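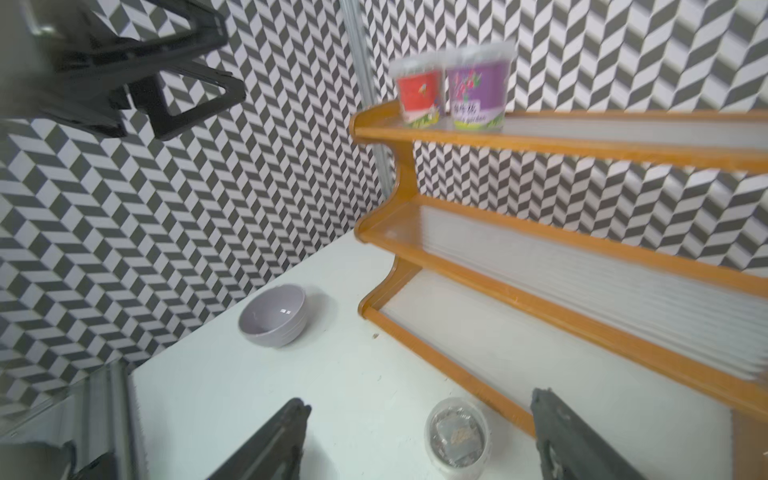 I've been putting off writing about the robots at work because every time I sit down to do it I end up with either a rant or an advertisement, and I don't feel either one. So it's Friday night, 2018-04-13, the dog is asleep on my feet, and I'm just going to write until I've said it. For anyone new, I work at Stirkeno, where we put together the snack and pantry orders that go out to offices and small shops, and I've been on the packing side for most of my working life. Since March we've had a robot practice bench going, and a good chunk of my week is now spent beside it instead of on the line. It's a modest sort of place, a white table up against that zigzag tile, with a wooden rack on it that would look perfectly at home next to my stove at home, and the cups with the clear lids up on the top shelf. The cups are what I want to talk about, really.

You see, I can pick up a cup without thinking. So can you. I've picked up so many in my life that my hand is already the right shape before it gets there. When Gwawr Lougher, who runs the bench, asked me to explain how I do it, I stood there with my mouth open like a fish. How hard do I squeeze? Well, enough. Where do I hold it? Depends on the cup! She was very patient and wrote it all down anyway (she writes everything down, I've seen her make notes on a sandwich wrapper), and then she asked me to do it again, slower. I have never been so clumsy in my life.

That was the first surprise for me. I'd gone in expecting to be told what the machine could do, and I spent the first fortnight being asked what I could do. I don't think anyone at work had ever asked me that before, at least not with a pen in their hand.

Now, the worries. I won't pretend there weren't any, and there still are. When the notice went up in the lunch room saying 50 of us would be trained on the new equipment, the first thing everybody did was look around and work out who the rest were. There are 96 of us on the floor, so you can do that sum yourself, and we all did, over and over, for days. Leandro Escobar, who has packed across from me for years and has the best ear for bad news of anyone I've met, was sure it was the beginning of the end. He went quiet for a week, and if you knew Leandro you'd know that a quiet week is a serious matter.

Management did come down and talk to us, to be fair to them. They've said no jobs will go this year and that the second group gets its training in the spring after this one. I'd have liked that in writing a good deal sooner than we got it. I'd also have liked someone to say plainly what happens after this year, and I'm still waiting on that one.

What has changed already is the shape of the day. I used to finish a shift with my wrists aching and my head empty. Now it's the other way round, and I come home with sore eyes and my brain buzzing, wanting to tell my poor husband about shelf heights over dinner. The top shelf is easy for me and a proper nuisance for the arm if the rack is turned a bit, and the low one has that rail along the front that you'd step your fingers over without noticing. I miss the chatter on the line, though. The bench is a concentrating kind of job and you can go 30 minutes without saying a word to anyone. Some people would love that. I hum.

Leandro started his turn on Monday. He told me he'd give it a week and then decide whether to hate it, and on Wednesday I caught him telling the arm it was doing all right, in the same voice he uses on new starters. I didn't say anything. I'm on with him again next week, early shift, and I've promised to bring the lemon slice, so I'd better go and see if we've got any butter.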